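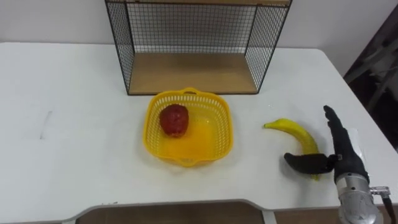

How long do you have to wait on a pear before you can eat it? Depends on the pear, but most of the ones I grew up with want 4 days on the counter after they come out of the cold, and then you get one good day, maybe a day and a half.

ok so this is going to be a fruit thread. 26 Sep 2026, first real cold morning, farm stand in Morimley switched over to fall hours, I have opinions

first one. stop putting everything in the fridge the second you get home. peaches, pears, plums that are still hard – counter. when they smell like something, THEN fridge

apples are the opposite. apples go soft on the counter way faster than people think. mine go straight in the crisper drawer, in the bag, bag open a little. I've had keepers last into the new year that way

bananas I buy in two batches now. 3 yellow, 3 green. took me an embarassing number of years to work that out. before that it was six bananas all ready on the same morning and me making banana bread again, which I don't even like that much

also keep the bananas away from the other stuff unless you WANT the other stuff to ripen. apples do it too. hard avocado + banana + paper bag, check it next day

somebody asked about washing. right before you eat it. berries especially. wash them early and you get fuzz

grapes same thing. leave them on the stem, leave the dusty look alone

Drelgate market. went last weekend, got there late, all the good plums gone. the stand by the parking lot had seconds for 2 bucks a bag though and seconds are the whole reason to go imo. spots, dents, weird shapes. who cares if it's going in a pot

what I did with the seconds – cut out the bad parts, skins on, splash of water, lid on low till it all slumps. pinch of salt. little lemon. no sugar till the end and then taste it first, you probaly need less than you think

freezes fine. leave room at the top of the jar. I did not leave room at the top of the jar

price report bc people always ask: Semeniuk's has the small tart red ones at 70 cents apiece, which sounds ok till you see the size. bag is the better deal. Lokedcombe co-op was cheaper on pears but they were rocks. bought them anyway

pear test: push with your thumb up by the stem. gives a little = eat it today. if the fat part is soft you're late, the middle's already brown

mealy apples. can't fix em. don't make pie either, it goes to paste. sauce or the oven, low, till they're chewy. kid next door ate a whole tray of those off my porch rail

oh and citrus. not the season yet so don't bother, the oranges right now are dry and cost too much. wait. pick the heavy ones when it comes round, heavy for the size, ignore the color

someone in replies says tomatoes are fruit so do tomatoes. fine. counter, stem side down, never the fridge unless they're about to go. moving on

thing that helped me most is dumb. everything lives where I walk past it. when it was in the drawer I forgot it was there, found a lime once that was basically a pebble

October is when the late pears show up, the brown rough-skinned ones. worth waiting for. I'll do a separate thread on poaching, have to find my notes, they're on the back of an envelope somewhere

edit to the banana one, yes you can freeze them, PEEL THEM FIRST

gotta run, sauce is on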